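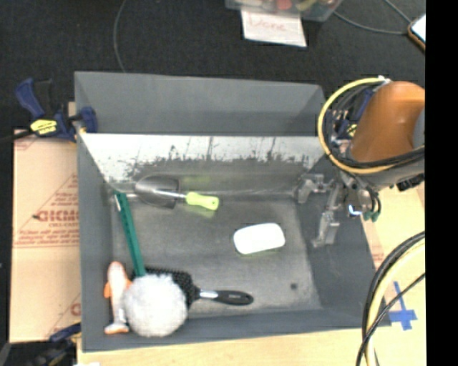
I've finally turned out the everything-bin, and I'm here to report that Lleucu's method works a treat! For anyone who missed the earlier thread, I had a whole cupboard under the stairs where things went to be forgotten, and I've been at it for most of the week, one binful at a time. Everything that didn't belong with anything else got put in the big grey bin on the table, and by the last evening I was down to a garden trowel with a lime-green grip, a black hairbrush, a fluffy ball and a little white and orange toy figure. I can't tell you how pleased I was to see the bottom of that bin again, scuffs and all.

Lleucu Gethin wrote on 7/2/26:

> Indrek, don't try to sort the cupboard where it stands. You'll sit on the
> floor reading old letters and be no further on by teatime. Take out one
> binful, carry it to a table with a good light, and shut the cupboard door
> behind you.
>
> Then go through it by where each thing gets USED and never mind what it is.
> I used to sort by kind (all the brushes together, all the string together)
> and then could never find the clothes brush because it was in with the
> paint brushes. Now it hangs by the front door and I use it.
>
> Anything you can't place in 20 seconds stays in the bin. Do the next lot on
> top of it. The leftovers get their own evening at the end, with a cup of
> something and no radio.
>
> How are you getting on with labels, by the way? I've still got half a roll
> of the cloth ones if you'd like them.
>
> Lleucu

The 20 seconds was the making of it. I'm a terrible ditherer, and I used the kitchen timer for the first couple of binfuls, after which I'd got the rhythm and could leave it off. I did cheat over a tin of buttons. It had to be gone through properly, and it took 40 minutes, and I enjoyed every one of them.

Sorting by where things get used felt odd to begin with. The trowel is a good case. My instinct was to put it with the hammer and the pliers, as a tool, and that's how it ended up under the stairs in the first place. It now hangs on a nail inside the back door, at hand height, next to the kneeling mat, and I've already been out with it twice to see to the pots. There's a small hole near the end of the grip, so the nail was all it needed. The hairbrush has a hole in the handle as well, and that's gone on a hook in the downstairs loo, where we're always wanting one on the way out.

The fluffy ball took longer. I was going to put it in the charity bag, but my niece has asked for it to go on top of the hat she's knitting, and who am I to argue? The toy figure is on the kitchen windowsill until the little ones come in May. I expect there'll be a fight over it.

A few things I'd pass on, for those of you about to start on your own cupboards (Anent, I'm looking at you all in the Drika Street group!):

Use a bin with a wide, open top. I tried a deep laundry bag for the first lot and spent the whole time with my arm in it up to the shoulder. In a wide bin you can see nearly everything at once, and small things don't hide for long.

Have the bags for charity and rubbish open before you begin. If you've got to get up and find one, you'll put the thing back — I did, more than once.

Wipe each shelf as it comes empty. I left mine to the end and had to take half of it out again.

Lleucu, yes please to the cloth labels. I've been using paper ones and they curl up in the damp by the back door. I'd like to do the shelf with the shoe polish first, and then the box of fuses and bulbs, which I can never find when the lights are out.

Has anyone got a good home for string? I've ended up with far more than I thought, in every thickness, and I'm torn between a jar with a hole in the lid and winding it all on to cards. The jar looks neat but I worry about getting at the thin stuff underneath.

I'm starting on the landing cupboard next and I can't wait!

All the best,
Indrek Strazds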